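Lists > Kurkau Camera Club > Gear and testing

Re: Battery life on the Kandallow walk
10/19/18

Gilberto Espinoza wrote:
> Two batteries got me to the lookout and no further.
> Did anyone get a full day out of the compact?
> Also, which files do you want for the comparison?

Mine lasted 134 shots on the first battery with the rear screen on all day. I turned the screen off after lunch and the second one still had charge at the ferry. Colours were a bit warm in the shade.
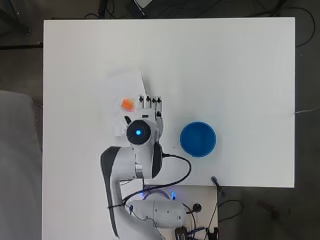 Files for the comparison

1. Send JPEGs straight from the camera, 300 at most.
2. Leave out anything you've cropped.
3. Put the camera model in the folder name.

I'll put the night shots from the harbour up first.

Benedicta Nutsugah

Recent in this list
Boateng strap, where to buy
Curkari trip, December
Cleaning a grey filter

Contact the list owner | Back to top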